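Home > Laundry & Linens > Folding & Storage

How do you get a black t-shirt flat and square before folding? One side always comes out crooked

posted by limpcollar
4 replies, 43 people found this useful

Quick one hopefully. Trying to get a stack of plain black tees folded so they all come out the same width. They're for the Pruvuvura merch table in January, plain Limitz blanks, and they go in cubbies so you really see it when one is fatter than the rest. Folding part I can do. It's the laying out. Every single time one half goes down nice and the other half is a mess, and black is horrible for this, you can't see a crease till you're right on top of it.

What I do now: shirt on a bare white table, turned sideways so it's more wide than tall, hold the two far corners, pull toward the far edge, let go. Then smooth with flat hands.
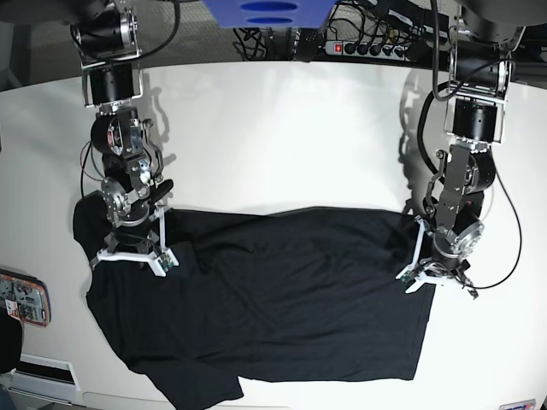
Collar end bunched up, diagonal crease across the middle.

So the crease. I smooth it and it just moves over. Push it left, it shows up by the sleeve. Push it down and it's in the hem. Have tried shaking the shirt out first, tried starting over from a ball, tried a spritz of water (made it stick to the table, do not recommend).

Other thing is the side nearest the collar. The hem side goes straight basically by itself. The other side has a sleeve and the sleeve does what it wants. 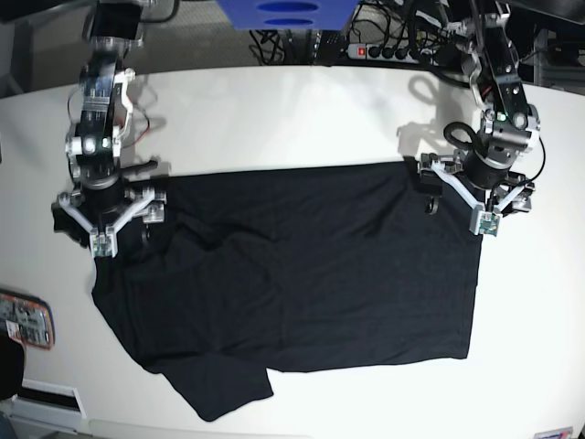

Right edge is straight. Left still has the fold, and the sleeve hanging off the bottom.

Do I fix the sleeve first or the crease first? And does it even matter if it's getting folded over anyway? I have a lot of these to get thru and don't want to be fussing two minutes on each one. No iron please, I'm not ironing them.

Thanks

Kerstin Ostermann
Marked as best reply

Crease first. Sleeve last. You're pulling the wrong way is the main thing.

A crease going corner to corner means the front and back of the shirt aren't lined up with each other. You can smooth the top layer all day, the bottom layer is still twisted under it. So don't smooth yet. Go to the side seams. Find both side seams with your fingers (on black you have to feel for it, forget looking) and get them sitting right at the outer edges. Sometimes one has rolled an inch or two onto the front, there's your crease.

Then:

Pinch at the shoulder seam and at the hem, same side of the shirt. Pull those two away from each other. Gently, jersey stretches and then it springs back worse.
Same on the other side.
Now lift the top layer in the middle, just a pinch, let the air out and drop it.
Then smooth, from the middle out to the sides. Not top to bottom.
Sleeves. Pull each one straight out from the armhole, flat, then fold it back over the body.

You're holding two corners on the same edge, so that edge gets nice and straight and the rest just follows along however it landed. Fine for a towel. A shirt has a wide end with sleeves and it needs its own pull.

Does it matter: yes if they go in cubbies. A twist gets thicker with each fold and you end up with a lump on one side and the stack leans. If it's going in a drawer who cares.

For the same width every time get a folding board or cut one out of cardboard. I use the back of a big Vonier calendar, been using it for years. Put it under the collar, sides in, slide it out, fold up from the hem.

tbirdlaundry

just roll them. black shirts especially, the fold lines pick up lint and you get a gray stripe. rolled in thirds they stand up in a cubby and you can read the size sticker from the top. done like 900 shirts this way for a softball thing and not one complaint

limpcollar (original poster)

Rolling is out sorry, the cubbies are too shallow, already measured. But the seams!! Yes. Left seam was way over on the front on nearly all of them. I think they come out of the bag like that.

Went back to it with the seam thing in mind. Top edge straight, right side straight, so really it's down to the sleeve end.
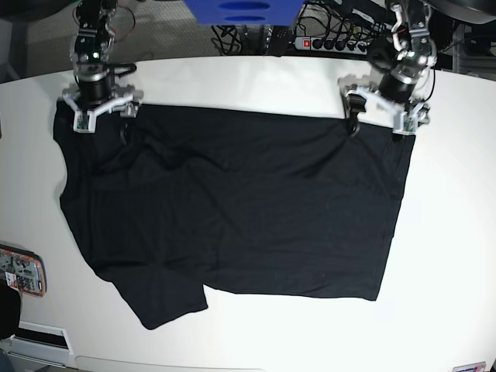
My question about step one though, do you do both seams at once or one then the other? If I set the right one and then go fix the left, the right one creeps in again. I could put something heavy on it. Got a can of beans and thats about it.

Kerstin Ostermann

One then the other is fine, just leave a hand on the first. Flat hand, fingers spread, don't grip. If the table's slick (a white laminate type top is the worst for it) put a thin cotton sheet down, the shirt grabs it a little and stays put. Beans are ok too lol. Just nothing that'll leave a ring.

Also stop pinning right on the very corner. Corner of a shirt is mostly slack. Go in toward the seam a bit and you'll be pulling on something that holds.

limpcollar (original poster)

OK that's helping, moving in off the corner. Slower but I only have to do it once. 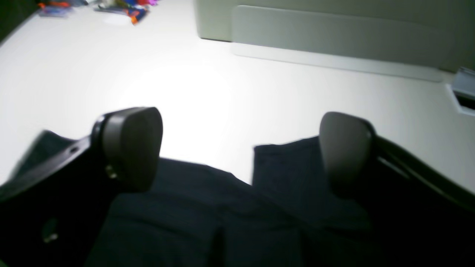

Where I lose it now is a bit of cloth standing up as a little ridge after I let go. Do I pat it down or lift the whole side and lay it again? Patting seems to just make a small pleat. For now I'm lifting and relaying, takes 7 seconds maybe, not terrible. Will try the sheet tonight, I've got an old Thiele one somewhere.

If anybody has a size for the cardboard insert that works for mediums AND larges let me know, otherwise I'll cut two.

marge_in_the_basement

Lift and relay, don't pat. Pleats set in if they sit in a stack overnight.

For the cardboard cut 9 x 12 and use it for all of them. Mediums will have less overlap at the back but the front looks the same, which is all anyone sees. Round the corners off or it snags on the collar rib. Tape the edges too, cardboard sheds and you'll see every crumb on black.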